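Search this site
Enter keyword
Go

Care and Storage of Paintbrushes and Small Decorating Tools

Print this page
E-mail this page

Residents of Margaritis Housing are welcome to decorate their own rooms, and many borrow equipment from the tool store at Asedano Road. The following advice applies to borrowed items and to those kept at home.

Brushes should be cleaned as soon as work stops. Wipe off surplus paint on newspaper, then wash the bristles in lukewarm water with a little washing-up liquid if the paint is water-based. Oil-based paints and varnishes require white spirit, which must never be poured down a sink or outside drain. Leave used spirit in a lidded jar until the solids settle; the clear liquid may then be used again.

Bristles should be pressed back into shape with the fingers and the brush laid flat to dry. A brush stood on its bristles overnight will bend and seldom recovers. When work is to resume the next morning, wrapping the head tightly in cling film is sufficient. 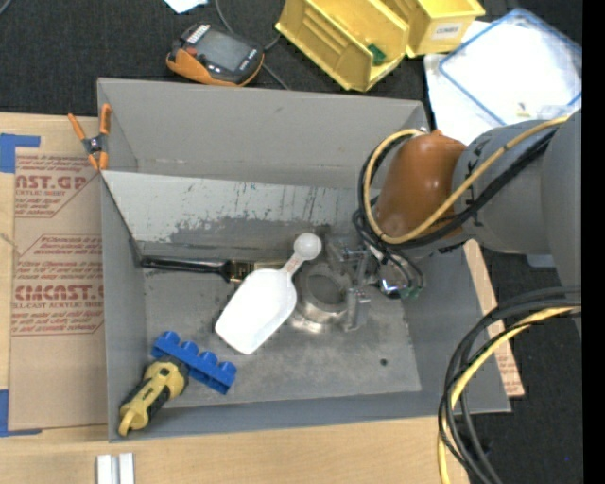
Hardened brushes can often be saved. Soak the bristles in warm vinegar for 30 minutes, work them with an old comb and rinse well. Brushes that remain stiff may be kept for dusting out corners or applying paste.

Scrapers and filling knives should be wiped before the filler sets and dried by hand. A thin coat of household oil prevents rust over the winter. Plastic tools need only soap and water; solvents may soften them.

Part-used tins keep best in a cool, dry cupboard, away from frost. Write the room and the date of opening on the lid. Tins that are no longer wanted may be brought to the tool store during May, when the annual paint collection takes place. Please do not place liquid paint in household bins.

Borrowed equipment should be returned clean within 9 days. Enquiries about loans may be made on extension 668.

Last updated: June 28, 2024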